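Matte white desktop, three months in - wipe it or wax it?
Home Office > Desks and Worktops

kohei_h
Posts: 200
I swapped my old desk for a white top with a thin beige edge strip. It's a matte finish, a touch gray next to the wall paint. The shop (Clillis) told me to use a damp cloth and nothing else. I've done that for 3 months and I still get faint marks that only show when I lean down and look across it. Is there anything better?

yamila.s
Posts: 1,789
Damp cloth, one drop of dish soap, then a dry cloth straight after. If you let it air dry you get water marks and think the top is stained. I have had a matte white table for years and that's all it gets.

rajitha_j
Posts: 12
I'd skip the soap. It leaves a film and the film picks up dirt from your sleeves. I use Drinow spray on mine and buff it.

yamila.s
It leaves a film if you use too much. One drop in a bowl of water does not. Spray cleaners made my old top shiny in patches where my arms rest, and you can't undo that.

kohei_h
No sprays then, for now. Adding a picture of the top. 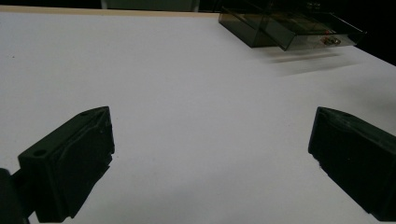 Replies, page 2

kumudini_e
Looks fine to me. There's a small dark speck over toward the left, and the other marks are so faint I had to look twice. I would try a white eraser on the speck before anything wet. Go lightly, and stop if the finish starts to change.

rajitha_j
Agree on the eraser. Don't use one of those melamine sponges though.

kasun_m
I use melamine sponges on mine every week, no problem.

yamila.s
Is yours matte or gloss?

kasun_m
Satin, I think. It came from Sikder and the label is long gone.

yamila.s
Then it may not behave the same. On matte they polish the spot and you see it whenever the lamp is on.

kohei_h
Eraser first, then the one drop of soap. What about the edge strip - same treatment?

kumudini_e
Same, but wring the cloth out well. You don't want water sitting in the seam.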